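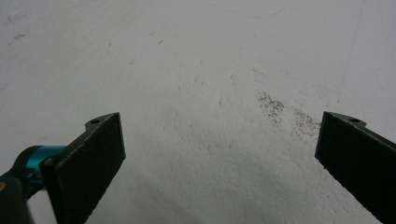 **Runetti key bowl, white with gold edge**
Sold by Clustport. Item 617.

The listing calls this a "catchall for the modern entry." It's a bowl. You put keys in it, or you put them next to it, and I'd like to see the study proving the first one makes anybody more punctual.

What you get for your money is a wavy rim and a glaze that Runetti's catalog describes as "alive." Draw your own conclusions. The catalog also says the gold will never wear. We have had ours for 7 weeks, so ask again later.

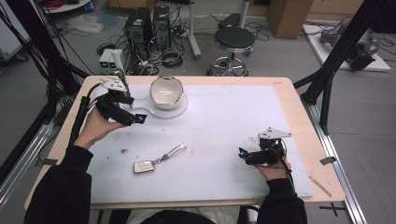 **Masoneck, 11/10/2025**

White ceramic bowl, gold on the rim, crackled outline, shown on its round white base with the car keys left out on the board. Fob and short strap together make a fair test of any key bowl, and a lot of the pretty ones fail it.

- Hand wash. The box says dishwasher safe, the leaflet says no. Believe the leaflet.
- Returns within 2 weeks, unused. Moldovan ships the replacements and is slow about it.
- Gift wrap costs extra and is tissue paper.

Buy it if you like the rim. Any cereal bowl will hold keys.

Page kept by Horațiu Zamfir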